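Running an Open Day People Come Back To
Speaker notes, regional charity fundraisers' meetup, 15 Feb 2023

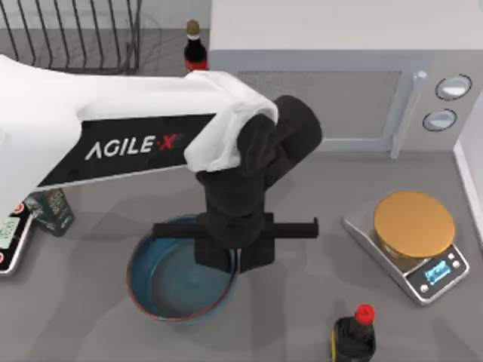

Delphine Rosenthal
Community Events Lead, Nouri Children's Hospice

Hi everyone, thanks for having me, and thanks to Clémence Rey for setting up the chairs and the coffee (which I've already spilled, so watch the front row).

I'm going to talk about our August open day. We'd run it for years as a sort of garden party with speeches, and the same people came every time. Lovely people! But mostly staff, their cousins, and whoever was on the board. Last summer we tried to get the neighborhood in, and I want to tell you what we changed and where I messed up.

(Pause, ask who has run one. Get hands up.)

First thing, the gates. We used to open the front entrance only, with a sign-in table, and people walked up, saw a clipboard and kept walking. So we opened the side gate on Vidham Street as well and put the bake sale right there, so the first thing you met was a lemon bar. Sign-in moved inside, next to the raffle. We got more email addresses that way, I think because folks were already holding a ticket and a pen.

Second, the tours. Six people to a group, six stops, and no stop longer than it takes to eat a cookie. I wanted bigger groups and our nurses said no, and they were right. People asked real questions in a small group. One dad asked what happens at night, and the whole group went quiet and listened to the answer for ten minutes. We ran late after that and I wouldn't change it.

(If short on time, skip the parking story.)

OK, parking. I had booked the lot at Zadov Garden Supply by phone and never got it in writing. You can guess the rest. The manager I'd talked to was on vacation, the chain was across the entrance, and I was out on the road in a sun hat waving cars toward the church. Get it in writing, and get a cell number for whoever has the key.

Money. We didn't charge at the door. We had buckets, the raffle, and a card reader at each stall, and every stall had a little card saying what a gift pays for: a music session, a night of care, a family lunch. The family lunch did best by a mile. Praveo Printing did the cards for free, and all they wanted was a thank-you on the back.

Then the follow-up. Send the thank-you email the next morning, while people still have grass on their shoes. Ours went out six days later and it showed.

(Questions. Pass around the stall cards, and ask for them back this time.)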